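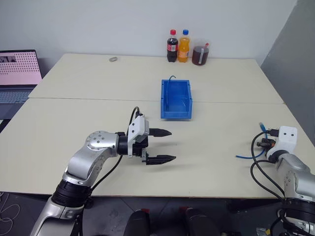
Hiring hackathon

A hiring hackathon (also called a recruitment hackathon, a hire-a-thon or, in one email I still have, a "job jam") is an event where people looking for work in technology spend a day or more building something in small teams, while the companies that might employ them wander about and watch. I keep this page as part of my glossary of tech recruitment, and it's by far the longest entry, because I have been to a lot of these things on both sides of the table and I have opinions. I'll try to keep the facts and the opinions apart, but you'll have to forgive me where they've run together.

Contents
1 Meaning of the term
2 How it differs from a job fair
3 Typical format
4 Who goes
5 Judging and offers
6 The Eltgate events
7 Ownership of the work
8 Criticism
9 Variants
10 See also

Meaning of the term

"Hackathon" is a squashing together of "hack" and "marathon", where hack means a quick and clever bit of building and has nothing to do with breaking into anybody's bank. The word had been in use among programmers for years before recruiters got hold of it. Put "hiring" in front and you get an event whose main purpose is to fill jobs, with the building as a way of seeing how people work.

The line is blurry. Plenty of ordinary hackathons have a sponsor with a stand and a stack of cards, and people do get jobs out of them. I only use the term when the jobs are advertised up front, with titles and preferably salaries, and when the people who turn up have been told that they're being looked at. If they haven't been told, I'd call it something ruder.

How it differs from a job fair

At a job fair you queue, you shake a hand, you get a tote bag and you're told to apply on the website. I've done a fair few and I don't hate them (I got my first proper job at one, handing a creased CV to a man who was eating a sandwich) but you can't learn much about a person in four minutes, and they can't learn much about you.

A hiring hackathon swaps breadth for depth. A candidate might only meet three or four employers properly over a weekend, but those employers will have seen them explain an idea, argue about it, drop it and start again. It costs more per head to run, it needs more space, and the wifi has to be much better. Organisers who come from the job fair world nearly always get the wifi wrong the first time.

Typical format

The commonest shape is two days, starting with a short welcome at which each company says who they are and what they're hiring for. The good ones keep this under an hour. Then there's team forming, which is awkward however you do it. Some organisers sort people into teams beforehand by skill — a designer here, a couple of developers there, somebody who can talk — and others let everyone mill about and pitch. I prefer sorting. Milling about suits loud people and those who came with their mates, and a shy back-end developer can easily spend the whole first morning pretending to read the fire notice.

The brief comes next. It may be set by the companies ("make something that helps people compare bus routes") or left open within a theme. Themes I have personally sat through include sleep, parking, allotments and "the future of the receipt". Parking was the best of them, oddly.

After that it's building, with mentors from the companies doing the rounds. A mentor is meant to help, but they're also having a look at you, and everyone knows it. Some events have mentors wear a different colour lanyard so you can tell who is who. A few run overnight, a habit inherited from the original hackathons, although it has been fading and I'm glad. It shuts out parents, carers and anyone who simply likes their bed, and I've never seen a line of code written at four in the morning that survived until lunch.

The second afternoon is for demos, normally three to five minutes each, then judging, then an hour or so of conversations. That last hour is where the actual recruiting gets done, and if the demos overrun it's the bit that gets squeezed. If you are planning one of these, please guard that hour with your life!

Who goes

On the candidate side, mostly recent graduates, career changers off coding courses, and people with a job who fancy a better one. That third group is smaller than employers would like. Someone ten years into a career is often wary of giving up a weekend to be assessed, and they also worry (quite reasonably) about being spotted by somebody who knows their boss.

On the employer side it tends to be small and middling firms. The giants do take part, usually for the look of the thing, but a start-up with no name to speak of gets far more out of it. Nobody has heard of them, their advert is lost on page six of a jobs board, and suddenly they've got a room of people who will listen.

The most useful person a company can send is someone who would sit next to the new hire. The least useful is a human resources person on their own with no technical colleague, and I say that as someone who has been exactly that person. I smiled a great deal and understood one word in five.

Judging and offers

Most events have prizes as well as jobs, and the two should be kept well apart. A winning project is down to the whole team and a fair bit of luck, and the best person in the building may well have been on the team whose demo fell over. Sensible employers keep their own notes and pay little attention to the scores.

Offers made on the spot are rarer than the publicity suggests. What normally happens is that a candidate skips the first stage or two and goes straight to a final interview in the following fortnight. I think that's fair to both sides. People are tired and a bit giddy by Sunday teatime, and it's a poor moment to be agreeing a salary.

The Eltgate events

The ones I know best are the Eltgate weekends, so they get a section to themselves. They were started by Madhu Garg, who had been running evening meet-ups for developers and was fed up with being asked by both sides whether she knew anyone. The first full weekend was in March 2018. There were 800 applications for 352 places, which caught everybody on the hop, and 10 companies took part.

Among them were Skenavier, who made route-planning software for delivery vans, and Tristik, who did something with ticketing that I had explained to me several times and can't repeat. Kyriakidis, a family-run payments firm, sent both of its founders and they stayed for the whole thing, sitting on the floor with teams and asking what people would do differently with another week. I remember thinking that half the room would have signed up to work for them there and then.

Eltgate did a couple of things that I've since seen copied. Every job had its salary range printed on the wall by the door, and a company that wouldn't give one couldn't come. Candidates could also put a sticker on their badge meaning "not today, thanks", which let them take part without being approached. A surprising number used it, and several applied for jobs later in their own time. Follow-up calls went on through April, with each company having agreed to give a yes, a no or a next step to everyone they'd spoken to for more than ten minutes. I gather that one took some policing.

It wasn't perfect. The demos overran on the second day (see above, I could weep) and the quiet room was next to the coffee machine. Madhu moved it the following time.

Ownership of the work

Who owns what gets built? This causes more bother than anything else, and the answer should be in the terms people agree to when they sign up. The usual arrangement is that the team keeps everything and the companies get to look. Some organisers ask for the work to be released as open source, which is fine so long as it's said clearly beforehand.

What isn't fine is a brief that happens to match a company's to-do list, with small print handing over the results. I've read terms like that. If you're going to one of these, read yours, and if there aren't any, ask. You should also check your current contract, as some employers claim rights over things you make at weekends. I'm not a lawyer and this isn't legal advice, but I would want to know before I turned up.

Criticism

The main complaint is that it's unpaid work dressed up as fun. There's something in that. A two-day interview is a very long interview, and pizza isn't a wage. Supporters say that it replaces several rounds of calls and take-home tests which also go unpaid, and that's true for people who get hired but rather less comforting for those who don't. A few events now pay candidates a flat fee or cover travel and childcare, and I'd like to see more of it.

The second complaint is that it rewards a certain sort of person: confident, quick, happy in noise. Plenty of very good engineers are none of these. Sorted teams, written feedback, quiet rooms and optional demos all help, but they don't fix it completely, and I don't think a company should do all its hiring this way.

There's also the question of whether it works. I have never seen figures I'd trust. Organisers count offers, because offers are easy to count, and hardly anyone goes back two years later to ask who stayed.

Variants

One-day versions, sometimes called sprints, are cheaper and kinder to people with families, although the projects are understandably thin. Design-only events replace code with sketches and paper models and are lovely and calm. Online versions remove the travel and most of the chance encounters along with it. In-house ones are run by a single employer for its own vacancies, and to my mind they're really group interviews with better snacks.

There are also reverse events, where the candidates sit at tables and the companies come round to pitch. I've only been to one, and I enjoyed watching a chief executive being asked to speak up.

See also

Assessment centre
Careers fair
Coding test
Meet-up
Take-home task
Trial shift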